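Home | Issues | Sections | Authors | Submit | Search

3.2 Getting hold of the cloth

Before I get into the numbers I want to spend a few paragraphs on the part of the folding task that I badly underrated when I planned this study, and that's the very first pinch. I came in thinking folding was about folding. You line up the corners, you bring one edge to the other, you smooth it down, done! So my first coding sheet had nine boxes for the folding steps and a single box for "picks up cloth," and I filled that box in with a check mark and moved on.

Kastriot Ristić, who coded the other half of the sessions at Uleck, kept writing things in the margin next to my check mark. "Took two goes." "Got both layers." "Grabbed the middle, let go, grabbed the middle again." After a week of this we sat down with his margins and my tidy boxes, and his margins were a lot more interesting. We threw out the sheet and started over (which is why sessions 1 through 17 are left out of the tables in Section 4, although I still quote from my notes on them here and there).

The new sheet splits the pickup into where the cloth is taken, how much of it comes along, and what shape it makes in the air or on the table right afterward. Where it's taken can be a corner, an edge, or what we ended up calling the field, meaning anywhere in the open middle of the sheet. We coded 2,307 pickups this way. The categories look clean on paper, but a crumpled sheet doesn't show you its corners, and plenty of times what looked like an edge was only a crease. Kastriot and I disagreed most on exactly those, and we settled them by going back over the record together until one of us gave in.

All the cloths were plain and white or off-white, in the light weight that Kuhlmann sells for linings and curtains. I'd picked white so that shadows would be easy to read. That worked nicely for thick folds and pretty badly for everything else, and I'd go with something printed if I did it again. A stripe would tell you right away which direction the cloth has been pulled. With plain white all you have to go on is light and dark, and you find yourself staring at a gray patch trying to decide if it's a hollow or a second layer peeking through.

Now, the field pinch. I assumed it would be a beginner's mistake, the thing you do when you can't find a corner, and sometimes it is. But it does something really handy. When you gather a bit of cloth from the middle, the rest of the sheet gets drawn toward that spot and the folds run outward from it like the creases around a drawstring. You get a few big soft ridges where there used to be a whole mess of small wrinkles, and big ridges are much easier to read. They lead somewhere. Follow one outward and there's a fair chance you end up at an edge, which you can then take properly.

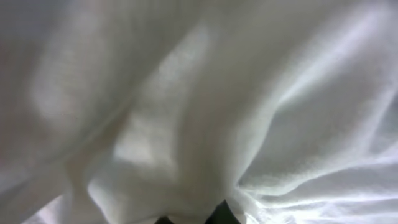 Figure 3. Pale fabric gathered at a pinch point, with broad folds spreading out and up from it.

So we started coding the ridges too. I didn't want anything fancy, and we kept it to how many of the main ones could be made out, whether one of them was clearly taller than the others, and whether the channels between them were open or had closed up. An open channel has a soft gradient from gray to white on both sides. A closed one is just a line. Closed channels turned out to be bad news in our sessions, as they usually meant the pinch had caught two layers and the sheet was about to come up doubled. (I did this myself, over and over, with my own bed linen at home once I'd started noticing it. My laundry has never taken so long.)

The other thing I'd point out is how little cloth a good pinch needs. I expected bigger handfuls to be safer. In the notes from the Pukwood sessions, though, the big handfuls were where most of the trouble sat: they flattened the ridges near the grip, so there was nothing left to follow, and when they were let go they left a crumpled knot behind that had to be shaken out before anything else could happen. A small pinch left hardly a mark. In 33 of the sessions we have a small field pinch followed straight away by an edge pickup, and those are the ones I'd show to anybody who wanted to see this done well.

I should say something about weave as well. Up close this fabric has a faint grain, and the grain comes and goes depending on the light. On a bright ridge you can just make it out, and in the hollows we mostly couldn't. We had a plan to use the grain to tell us which way the sheet was turned, and we gave up on it by December. It may well work with a coarser cloth. We have 52 short sessions with a heavier cotton from Grovutex still waiting to be coded, and I'm hoping those will settle it.

Section 3.3 goes through the corner pickups, where Kastriot and I agreed nearly all the time and the notes are a good deal shorter.

Filed under: Household Work, Textiles, Methods

Related articles
Reading creases in bed linen: a coding sheet
Why towels are easier than sheets
Two people, one tablecloth: notes on shared folding
Smoothing as a step of its own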